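Sarivix Handheld Gripper Set
Planning and ordering information for household task recording

The Sarivix set is supplied to teams that record manual tasks in furnished rooms and use the recordings to train robot arms. It is sold as a pair of hand-held units with one charging dock, one cable kit and a hard case. Single units can be ordered as spares but are not offered as a starter package.

What to budget for

The hardware is usually the smaller part of the first-year cost. Buyers should allow separately for storage, replacement finger pads, operator hours and access to rooms. A two-person team working in borrowed flats will normally spend more on travel and setting up than on parts. The Mostance planning sheet, sent with every quotation, has a line for each of these and can be filled in before any order is placed.

Finger pads are consumables. Bedding, towels and clothing wear them slowly; cardboard and unglazed pottery wear them faster. Pads are sold in packs of 15. Pads from the older Jillik units do not fit and should not be trimmed to size.
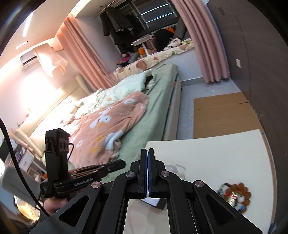 Bedrooms take longer to plan than kitchens. A kitchen task tends to have a fixed worktop and rigid objects, while a bed has soft items that never lie the same way twice, and the operator has to reach across it from more than one side. Allow a clear standing area along at least one long side of the bed. Note where windows and ceiling lights are, and keep curtains in the same position for the whole session if the recordings are to be compared.

Cabling

The cabled version is recommended for sessions longer than 88 minutes. Route the cable behind the operator — never across the work surface — and leave enough slack for a full arm's reach. The battery version removes the cable but adds weight at the grip, and some operators find it tiring by mid-afternoon.

Compatibility

Recordings export directly to Eichhorn controllers. For other controllers a conversion licence is needed, charged per site. Ask for a sample file before committing; Inmaculada Barrios in technical sales will supply one on request.

Lead time and delivery

Standard lead time is 23 working days from receipt of a signed order. Orders placed in November should be expected in the new year. Spares are dispatched every Friday. Calibration is done before shipping, and the certificate is in the lid of the case.

Warranty and returns

The warranty period is 2 years and covers linkages, pivots and electronics. Pads and cables are excluded. Units returned for repair must be sent as a pair, even where only one is faulty, as they are calibrated together. Repair bookings are handled by Mattes Kleinschmidt at the service desk.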